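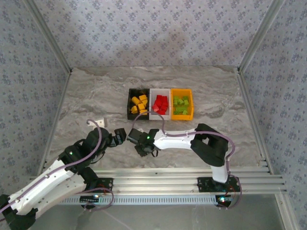
18 July 2022
Notebook, sorting cell – Jonas Rüegg

Spent most of the morning with the kitting crew and only the last bit of it at the cell, and I think that was the right way around. The question from Penen is still the same one: if the arms take over the color sorting, what do the people on that bench do all day? I used to answer this with a slide. Today I brought three of them over to the cell instead and let them stand there and pick holes in it. First comment, within a minute: why are the bins jammed right up against each other? Black, white, orange, edge to edge, yellow blocks in the black one, red in the white, green in the orange. On their bench they leave a hand's width between trays so a bad throw lands on the table and you notice it. With ours, a bad throw lands in the neighbor's bin and you don't. I wrote that down and underlined it.

Second comment was about the two grippers getting so close to each other in the middle. People who share a bench work out a whole system of elbows and muttering for that. Ours have a handoff rule that Nektarios wrote, and it's a good rule, but it makes one arm stop dead while the other goes in. The crew found that hilarious (they said it reminded them of new hires) and then got a bit quiet, and I think that was when it landed that this thing is meant for their bench.

So we talked. What I got out of it:

– They don't mind losing the sorting. 790 kits in the last big order and not one person there said they'd miss the small parts.
– They do mind losing the rotation. Right now you sort for a while and then you go pack, and sorting is when you sit down and talk. Take it away and it's packing all shift, on your feet. I had not thought about this at all!! It's not in the Zerkitus plan either, I checked.
– They want to know who clears a jam. If it's them, they want to be trained on it and have it in the job description. If it's us, they want a phone number that gets answered. 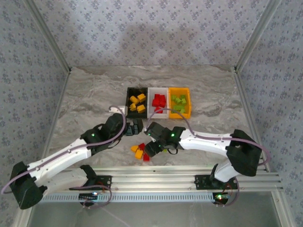

Red and yellow blocks out in front of the bins, both arms over the work surface.

Loose blocks on the floor of the cell are the part I want to get right before November. It sounds like nothing, but every piece outside a bin is a small decision for somebody: reach in, stop the arms, leave it for the next cycle? At the bench you just pick it up. In here you have to press hold first, and I'd bet good money that after 80 times people will stop pressing it. Nektarios Tsakiris thinks the arms should pick up their own strays and that a person should only be called if they fail twice. I'm fine with that, as long as "called" means a light and not that awful Umovix buzzer.

To do, me:
– print spacers for the bins, try a gap of 16 mm first and see if the reach still works for the right arm
– ask Penen if the sit-down part of the rotation can move to inspection (someone has to check the kits anyway)
– write the jam page with the crew, in their words

To do, Nektarios: pause time on the handoff, and a look at the cable on the left arm while he's there.

Stamatopoulos wants a number for hours saved. I don't have one I believe yet and I'm not going to make one up on the phone – he can have it after the crew has run the cell themselves for a full shift.

Last updated: 18:40, added the spacer size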